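7/9/22

I went to the Westudus open day in Broltbridge expecting a robot that folds. What I got was a bed, a black top and a person holding a gripper, a second one lying by. Fourteen of us stood in socks and watched.

Sadia Janjua, who ran the demonstration, was cheerful about it. The machines learn from people, she said, so people must first do the chores with pincers. I have done chores with worse.

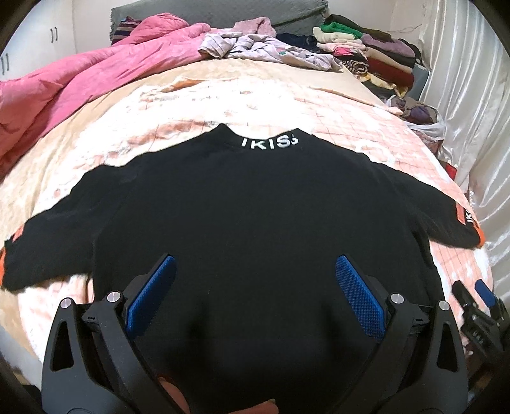

## What the brochure promised

The brochure has a robot called Dreltura putting away up to 400 garments a day. I don't own 400 garments, and I'd worry about anyone who did. What I have is one pile that never shrinks, much like the one stacked by the wall at this bed.

Still, I came away rather fond of the thing. Try laying out both sleeves with two blue pads for fingertips – I had a go, and my mother would have sent me out of the room.
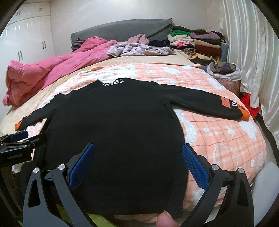
*Sleeves out, the IKISS top waits its turn.*

My complaint is with the word "effortless", which I counted on three posters. Somebody's wrists are paying for it. Put them on the poster too, and I might even come back in April.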